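Do dual-flush buttons save water?

I have my doubts. The plumber quoted me 368 for a new cistern and promised it would pay for itself. In what year, he didn't say.

My neighbour Trinidad had hers changed in October and says her bill went up — a leaky valve, apparently. They never mention those in the brochure.

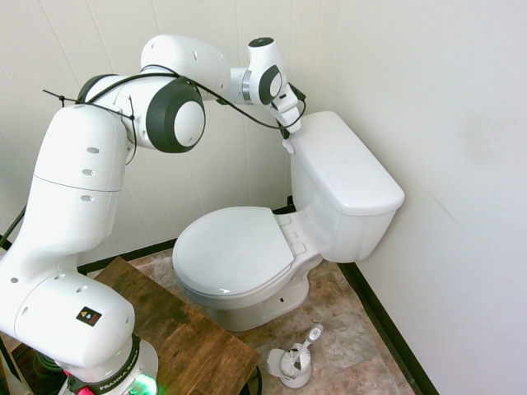
What I'd do instead

Read your meter last thing on Friday night and again before breakfast. If it has moved, fix that first. A washer costs me 2 quid.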